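# Report the small faults

On a Tuesday in January one of our grippers closed on a beverage can and kept closing. The can folded, the lid edge split, and the finger pad took a cut. The arm did what its program said. The force limit had been raised two weeks earlier, by me, to stop a different object from slipping, and I had not put it back.

No person was hurt. The damage came to one can, one pad and an afternoon. By the standards of our trade that is nothing, and I think that is why most shops would never write it down. I think they should, and I think the write-up should be public.

I work at Civavau, where we set up small arms for handling household objects: cups, cans, snack packets, boxes. The forces are low. The arms are light enough that a person can push one aside. People hear that and relax, and so did we. Our log had 112 entries for the past year when I went back through it after the can. Only 2 mentioned force. I know from memory that there were more cases than that. We crushed packets and bent cans and called it tuning.

Henrik Pfeiffer, who ran the bench before me, had a rule that any object damaged by an arm got an entry, even if the object cost less than a cup of coffee. I dropped the rule when I took over. It took time, the entries were dull, and I could not point to one that had led to a fix. Looking back, I was reading them one at a time. Read in a batch, they would have shown that nearly all the damage came in the first hour after somebody changed a setting.

The objects matter here too. A foil packet gives way under any grip and tells you little until it tears. A full can is stiff and an empty one is not, and from above the two can look the same. A cup will take a squeeze at the base that would flatten it at the rim. One force number can't be right for all of them, and a number raised for one object is wrong for the next.
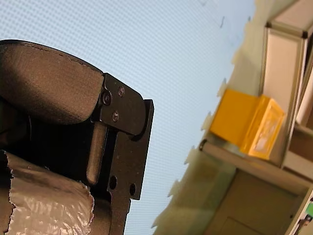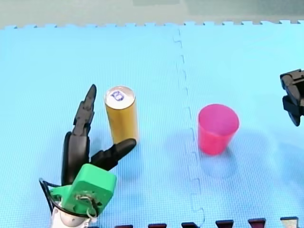 The case against reporting small faults is usually made by people I respect. Mudassar Kakakhel, who handles our customer side, made it to me the same week. He said that a list of crushed cans, read by a buyer, looks like a list of reasons not to buy. A buyer comparing us with Rivinent, who publish no faults at all, will think that Rivinent has none. He also said that a long list hides the serious entry among the silly ones.

He is right about the second point. A log with everything in it needs sorting, and sorting is work. We now mark each entry as object, equipment or person, and the last kind goes to the top and stops the bench until two of us have looked at it. That took one meeting to agree on.

On the first point I disagree with him. A buyer who has run arms before knows what an empty fault list means. A buyer who hasn't is the one who most needs to read ours. The force that folded the can was 65 newtons on a setting that should have been 25. A finger left between those pads would have been bruised at least, and somebody on the buyer's floor will reach in to straighten a cup while the arm is live. We tell people to hit the stop first. I have reached in myself without doing it.

There is also the matter of where the fault sits. Nothing broke in our case. The sensor read correctly, the controller obeyed, and the log of commands was clean. If we only record failures of parts, this one does not exist. Most of what I have seen go wrong with small arms is of this type: a limit changed and not changed back, a grip tested on one object and used on another, a person sure that the other person had checked.

Since then, force limits on our bench expire. Any raised value drops back at the end of the session and has to be entered again by hand, with initials. People complain about it, and I complain about it as well. The can is in the log as entry 113, under object and equipment, with my initials on the change.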